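Rosalía Ibarra has run the lunch counter at Soltside for 12 years and still writes the menu by hand. "I change it when the beans change," she said.
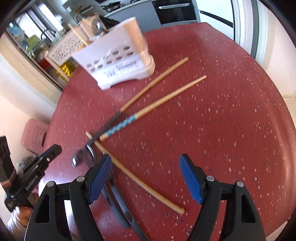 She learned to cook from her aunt in Esteban, who fed 28 farm workers a day in June. The tables at Soltside have red speckled tops, and customers can ask for chopsticks, plain wooden ones, with the noodle dish she added later. "People told me it didn't belong with stew. It sells."

Rent is her main worry. It went up twice last year.

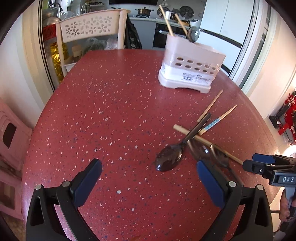 "I put the soup up by a little and kept the coffee the same," she said. She plans to stay until the lease ends.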